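The Case for Printing the Rules on the Box

Small makers of tabletop accessories have spent the past several years improving what they sell. Dice towers fold flat, card trays nest inside one another, and component cases close firmly enough to travel in a backpack. The printed matter that accompanies these goods has not kept pace. It is the position of this office that a product which must be assembled, folded, or filled in a certain order should carry its instructions on its own packaging, in words and line drawings, and that a web address or a scannable code is not an adequate substitute.

The question came before us in practical form. In July the Neltport Tabletop Guild reviewed the lending shelf at its Strickland reading room, from which members borrow games and accessories for up to a month. The shelf holds 1212 items. Of these, 44 had been returned with a note saying that the borrower could not work out how the item was meant to be used. Most of the items were sound and complete. They had simply been separated from a folded sheet of paper, or they had never had one.

The Jovley tray insert is a fair example. It is a well-made article, with five sections that lock together in either of two arrangements, one for cards in sleeves and one for cards without. The outer carton shows the finished insert from a flattering angle and says nothing of the second arrangement. The instructions are held on a page that the manufacturer has moved twice. Members who bought the insert early know how it works and teach others. A member who borrows it on a quiet evening has no such help.

The Usual Objections

Manufacturers raise the matter of cost, and it deserves a serious answer. Haruto Hosoda, who produces dice storage under the Drovorbridge name, informed the Guild that his most recent run of 2375 units required a new plate for the underside of the carton. The charge was real, and for a workshop of his size it was felt. He also reported that letters asking how to close the inner flap fell off within one season, and that he has kept the printed panel for his next run of 800.

A second objection concerns appearance. Designers prefer a clean lid, and buyers are said to prefer it too. The Guild does not ask that the lid be covered in text. The underside of a box is seldom admired and is nearly always blank. Four small drawings and a line of type for each will fit there without injury to anyone's taste.

A third objection is that printed instructions cannot be corrected. This is true, and it argues for testing them before they go to press. A draft panel may be handed to a person who has never seen the product, with no further explanation. If that person reaches for the wrong flap, the drawing should be changed.

What a Label Should Carry

The Guild recommends the following to makers who supply its shelf, and would welcome their adoption more widely.

1. The name of the product and its maker, on a surface that remains with the item in storage. A sleeve that is thrown away on opening does not meet this purpose.

2. The steps of assembly and of packing away, shown separately. Packing away is the part most often omitted, and it causes the greater share of damage to hinges and corners.

3. A list of contents, so that a borrower or a second owner can tell whether anything is missing.

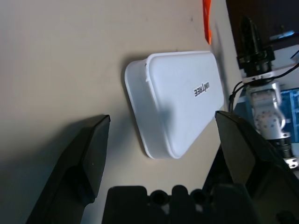 4. The date of the current version of the instructions, printed in small type beside the drawings.

Makers may reasonably continue to offer video and other material online. Many members find a short film easier to follow than a drawing, and the Guild has no wish to discourage it. Such material should extend the printed panel and should never be the only source.

From the next purchasing round, the Guild will give preference to accessories that meet these four points. Items already on the Strickland shelf will remain in circulation, and members who have worked out a missing set of steps are invited to submit them in writing for attachment to the box.

Neltport Tabletop Guild, May 2021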